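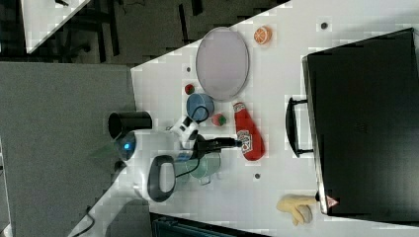

*The gripper kit on the table with the plate, the bowl and the sauce bottle.*

I've had the Lirnus gripper kit for two months now, and a few people have asked whether it's worth the money, so I'll put it all in one place. I paid full price for it, $3,000 before shipping. The arm isn't included. What you get is the two-fingered gripper, a small wrist camera, the cabling, a power brick and a year of the Lestis software, which renews at $82 a month after that.

Setup took me an evening. The printed guide covers the mechanical side well enough but goes quiet once you reach the software, and I ended up working from the online version, which is newer and has the correct menu names. Calibration is 17 steps. You can't save partway through, so don't start it right before supper. I did, and had to do it over.

I also had to buy a longer cable. The one in the box is fine if your computer sits beside the arm, but mine is on a different table and it came up short.

For testing I use toy dishes and toy food. They're cheap, they're light and they come in awkward shapes. The plate is the hard one. Laid flat on the table there's very little rim for the fingers to get under, and the default grasp tends to push it along. There's an "edge lift" setting buried in the advanced menu that helps. I get the plate up more often than I drop it now, but I wouldn't trust it with real china.

The bowl is easy. Fingers over the rim, close, lift. Strawberries are fine too if you turn the closing force down from the factory value, which is set far too high for anything small.

Most of my time has gone into the ketchup bottle.
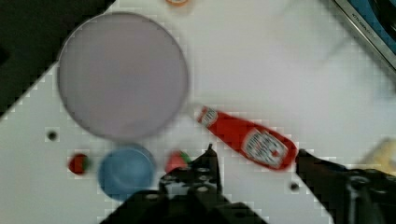
A bottle on its side wants to roll, and if the fingers come in at even a slight angle one of them touches first and nudges it away. The software lets you square up the approach by hand using the wrist view, and once I started doing that my results got a lot better. The automatic version of the same thing works on some objects and not on others. Lestis has an update planned for December that's supposed to improve it.

The wrist view itself is so-so. It's soft and goes blocky around the edges of things, and small print on a label is a blur. For lining up fingers that's good enough. If you were hoping to read labels or sort things by brand, you'd want a better camera, and the mount won't take one without an adapter.

I looked at the Győri kit before buying. It's cheaper and the fingers are swappable, but there's no camera and you write all your own control code. Nindosard makes one as well, though when I checked they weren't shipping to Canada.

Support has been decent. I wrote in twice, once about the cable and once about a licence error, and had a reply by the next morning both times. They wouldn't cover the cable.

Would I buy it again? Yes, at this price, for a hobby bench or a small teaching lab — but I'd think hard about that monthly fee. The gripper still opens and closes without a subscription, you just lose the wrist view and the saved grasps. My year has ten months left on it and I haven't decided what I'll do when it runs out.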